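Search tickets, projects, people

Search

Ticket 3096
Urorville Primary extension, door schedule and spec clauses not matching model
Raised by: Trinity Szabo
Picked up by: Dwayne Obi
Status: open, waiting on supplier
Priority: high (planning conditions + tender in August)

Trinity Szabo, 9:12
Door schedule has gone wrong again. Exported from the model this morning, 37 doors on the drawings, schedule shows 12. The missing ones are all in the classroom wing. Ground floor hall and kitchen look ok. Need this out to the contractor side by end of day if at all possible, they are pricing off it.

Also the spec clause numbers next to the ironmongery sets are blank. They were there last issue.

Dwayne Obi, 9:30
Which file. There are two centrals on the server, one has "Wanda copy" on the end.

Trinity Szabo, 9:34
The normal one. Don't know what Wanda copy is.

Wanda Pruitt, 9:41
Mine, sorry, was testing fire ratings for the corridor doors before the meeting with building control. Not live. Nobody should be issuing off it. Will delete when I've pulled my notes out.

Dwayne Obi, 10:05
Ok opened the normal one. Things tried so far:

- reload latest, no change
- audit on open, two warnings, both about a room tag in the boiler room, not related
- purged nothing, don't want to purge with a tender this close
- checked schedule filter. It says phase = New Construction. Classroom wing doors are on a phase called "New Construction 2". Who made that.

Vaughn Baptiste, 10:11
Probably me. Council wanted the wing shown as a separate stage in case the money comes in two lots. Asked Ingrid at the time, she said fine.

Dwayne Obi, 10:14
It is fine but every schedule in the file filters on the old phase name. So doors, windows, room finishes, all short. Has anyone issued window schedule since?

Trinity Szabo, 10:16
Yes. Last week. Oh no.

Dwayne Obi, 10:40
Copied the door schedule, set phase filter to Show Complete, took the phase name out of the filter. Now get 36. One door still missing. Looking.

Dwayne Obi, 10:58
Found it. Store off the library, door is hosted in a wall that belongs to the linked structural model, so it doesn't schedule. Somebody picked the wrong wall. Rehosted, 37 now. Please check the mark hasn't changed, it jumped when I moved it and I typed the old one back in.

Trinity Szabo, 11:20
Mark is right. Counts right. Swing is wrong way now, opens into the shelving. Will flip it myself.

Still no clause numbers.

Dwayne Obi, 11:35
Clause numbers come through the Fukari plug-in, seperate problem. It reads a shared parameter and looks it up in the spec. Parameter is there, values are there. Plug-in panel says "library not found" and then closes itself.

Tried: restart, sign out and in, repair install. Same on my machine and on Trinity's. Works on Vaughn's, but his is a version behind as he never lets it update.

Vaughn Baptiste, 11:37
You're welcome.

Dwayne Obi, 12:10
Called Mahmoud support line. They say the update moved the product library to a new folder and any path over a certain length fails. Ours is long. Server name, then Urorville, then stage, then "Education projects current", then etc. They suggest mapping a drive letter. Have asked for that in writing.

Mapped S: on my machine. Panel opens. Clauses come back for the Sosar lever handles and the closers. Not for the vision panels, those still blank. 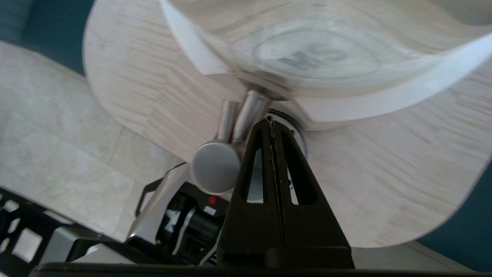
Dwayne Obi, 1:45
Vision panels: glass entries in the spec were renumbered when Ingrid took out the 2000 series clauses and put them under general glazing. Model still points at the old numbers. So the plug-in is right to show nothing, there's nothing there.

Ingrid, can you confirm new numbers? Don't want to guess on fire glass.

Ingrid Greenberg, 2:20
Confirmed, in the spec folder, sheet called glazing renumber. Corridor doors use the fire rated clause, classroom doors the safety glass one. Don't mix them. Building control already picked us up on this at the last job. The two doors by the lift are both, treat as fire rated.

Dwayne Obi, 3:05
Typed in by hand. Classroom wing and corridor done. Hall still to do.

Wanda Pruitt, 3:12
My copy deleted. Four fire ratings in it were newer than the live file, have put those across and synced. Please reload before you issue or you'll get the old ones.

Trinity Szabo, 3:50
Reloaded. Hall done. Door schedule checked against plans, me and Vaughn, all good. Issued as rev C. Told the contractor to bin rev B.

Window schedule will go out tomorow with a note, it is short by the whole wing. Vaughn drafting the note as it was his phase.

Vaughn Baptiste, 3:53
Ok ok.

Dwayne Obi, 4:15
Left to do
- fix phase filter on windows, room finishes, sanitaryware schedules (me, tonight)
- map S: on everyone's machine, needs a login script, I'll do it after hours
- written reply from Mahmoud about path length
- stop updates to the plug-in on all live jobs until after tender
- put a note in the template about phase names, filters need checking if you add one

Keeping this open until the Mahmoud reply comes in. If the panel closes itself again, screenshot the message first, then ring me, don't hit repair.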